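Zistley 8 packing cubes and holdall liner: long-term review

I have used the Zistley set for eleven months, for work travel and for two longer trips by train. It consists of six rectangular cubes in three sizes, a shoe sleeve and a flat document pouch, which the maker counts as eight pieces. I paid the full price at the Illdale shop. The set was compared throughout with the older Vundenus cubes I have owned since 2017, and for part of the time with a compression set lent to me by Trudy Ruawai.

Weight

The complete set weighs 541 g on my kitchen scale, which reads to the gram. The label says 520 g. The difference is small, but it matters if you fly with a strict cabin limit, and the Vundenus set comes in lighter at the cost of thinner zips. Most of the weight is in the two large cubes, which have a padded base I would happily do without. The shoe sleeve is lighter than I expected and is the piece I have used most.

Fabric

The cubes are ripstop nylon with a mesh window in the lid. The nylon is coated on the inside only. Water poured on the outside beads for a minute or so and then soaks into the weave, but does not get through the coating in the time I was prepared to stand there. The seams are not taped, and they do leak. Anyone wanting to keep wet swimwear apart from dry shirts should use a proper dry bag for the swimwear.

After repeated washing at 30 degrees the coating has begun to lift in one corner of the medium cube. It sheds small clear flakes, which show on dark wool. The care leaflet says to wash by hand. I did not always do so, and I have not marked the set down for it.

The mesh has held up better. There is one snag, from a belt buckle, and it has not run.

Zips

Each cube has a two-way coil zip with cord pullers. To get an idea of wear I opened and closed the zip on one medium cube 1,000 times over several evenings, with the cube filled to a normal level. The coil did not separate. The slider became looser at 300 cycles and stayed at that degree of looseness for the remainder. One cord puller frayed where it passes through the slider and had to be melted back with a lighter.

The corners are the weak point. The zip turns too tightly at the two rear corners of the large cube, so the slider binds unless the fabric is held taut with the other hand. The Vundenus cubes have a wider radius here and can be closed one-handed. Compression sets avoid the question to some extent by running a second zip round the waist, though that one needs a good deal more force.

Fit in different bags

The large cube is 40 cm long. Two of them fill the lower half of a standard cabin case side by side with a narrow gap at the wheels, where the document pouch will go. In a soft holdall the result is less tidy. A bag without a frame takes its shape from whatever is inside, and rigid blocks leave dead space at both ends, which I fill with socks or a rolled towel. 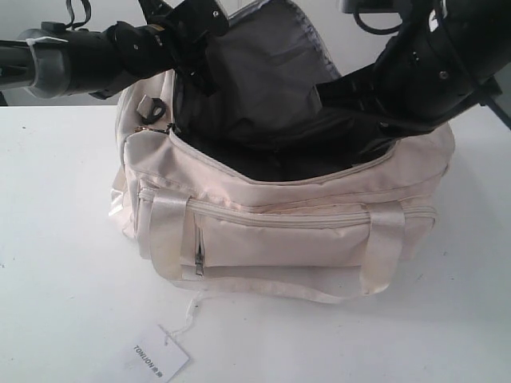 The order of loading makes more difference in a holdall than in a case. Large cubes should go in first, on their long edge, with the mesh facing up only if you intend to open them in place. I had better results with the cubes standing upright like books, as any one of them can then be drawn out without lifting the others. This works until the bag is less than two thirds full, at which point they fall over.

Backpacks with a top opening are a poor match. The large cube has to be turned to get past the opening on my 35-litre pack, and the medium ones end up stacked, so the shirt you need is always in the lowest. A pack with a full front panel has no such problem.

Do they save space?

Slightly, and less than the packaging suggests. I packed the same clothes for five days with and without the cubes, in the same case. Folded loose, they came to just under the rim. In the Zistley cubes they came 2 cm lower. Ruawai's compression set gave a further 3 cm, but the shirts came out with hard creases and needed ironing. Compression also does nothing for weight – it is quite easy to pack a small case that is too heavy for the airline.

The real gain is in unpacking. Cubes go straight into a drawer and come straight out again, and on a trip with several stops this saves a few minutes each time.

Price and alternatives

The Zistley set costs more than twice as much as the Vundenus one. For that you get stronger zips, better mesh and the shoe sleeve. Spare pullers can be ordered from the maker and arrived in November, nine days after I wrote to them. If you mainly use a hard case, the cheaper set is enough. For a soft holdall I would buy the Zistley medium cubes singly and leave the large ones in the shop.

Rating: 7 out of 10. Marks lost for the rear corners of the large cube and the stated weight.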